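Indira Devadiga

Right, it's my day off and I'm finally sorting out the front room. Posting as I go so I can't sneak off for a nap halfway through. Kettle's on.

The situation: every flat surface in this house has turned into a shelf. Post, chargers, three kinds of tape, a candle I'm too scared to burn. The little round table is the worst because it's right by the door to the hall and everybody drops things on it on the way past.

I counted the unread post first and gave up. Two are from Murthy about the boiler cover, which I do need, so those have gone on the fridge under the pineapple magnet.

Someone asked which table. It's the white marble one with the gold pedestal, bought from Wotdale in the March sale when I had a voucher and no self-control. I still love it, I just never see it!

Keerthana Mudaliar has messaged to say "just buy more baskets". This is a woman with 97 cookery books and one saucepan, but she might have a point.

So, baskets. I've had a pile of them under the stairs since we moved. A couple are wicker and shed bits all over the carpet (never again). One is a fabric thing from Fistalen that folds up when you don't want it to. Then there's the light grey plastic one with the little slots all over it, and that's my favourite by miles.

Reasons I like the plastic one: you can rinse it in the bath. Dust falls through. You can see what's in it without tipping the whole lot out on the sofa. And it doesn't snag my jumpers, which the wicker ones do every single time.

Downside: hair grips go straight through the slots. So do the tiny Allen keys. I've put an old tea towel in the bottom before now and it does the job, though it looks a bit like a picnic.

Tea break. Two biscuits. Carry on.

My system, if you can call it that. Everything comes off the table into the basket in one go, no looking, no reading old birthday cards. Then the basket goes round the house with me and I drop things off in the rooms they belong in. Whatever's left at the end hasn't got a home and I have to be strict about it.

I used to do it one item at a time and I must have walked 2000 steps for a handful of pens. The basket lap is so much quicker, and you only go up the stairs once.

Things that had no home today: a key (to what??), half a pack of picture hooks, a foreign coin, a spare shelf peg, instructions for a lamp we gave away. The key stays. You can't throw away a key.

A few of you want to know about cleaning marble. I'm no expert but I had a proper fright with a lemon slice the first week, so I've read up. No vinegar, no lemon, no bathroom spray. Warm water, a tiny drop of washing-up liquid, soft cloth, then dry it straight off with a clean tea towel.

And coasters! I know, I sound like my mum. But a ring of red wine on pale stone is a very sad thing to come down to in the morning.

I did try the Jestance stone polish that a neighbour swears by. It smells lovely and it was slippery for a week. My phone slid clean off it. I've gone back to the cloth.

Where the basket should live is the big argument in this house. I say under the stairs, fetch it when it's needed. The other half says leave it out by the table so people drop things in there instead. I say then we've just got a messy table AND a messy basket.
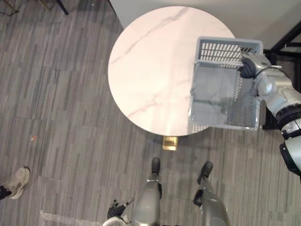
Grey basket, marble table. Look at those veins!

I'd forgotten how soft the grey in the veins is, by the way. Thin lines running across on a slant, with another very faint one curving round on its own. You pay for that and then you cover it with takeaway menus.

It does go nicely with the grey carpet too. I nearly bought the black pedestal and I'm glad I didn't, the gold picks up the light down by the floor.

Question for the tidy people among you: what do you actually keep on a small table by a door? I'm thinking one bowl for keys and that's your lot. Keerthana says a plant. I've killed three plants this year so that feels cruel.

Lamp's out, before anyone suggests it. There's no socket on that wall and I'm not having a cable across the carpet where people walk.

Next job is the drawer under the telly. I opened it, saw a ball of leads the size of a melon, and shut it again. That's a weekend problem.

Update on the basket argument: we've agreed on under the stairs for a month, and if the table fills up again I have to say "you were right" out loud, in front of witnesses.

Also found 50 pence down the side of the armchair while I was hoovering, so today has officially turned a profit.

Off to get the tea on. Send me your key bowls please, cheap ones, nothing bigger than a cereal bowl or it'll be full of batteries by Sunday.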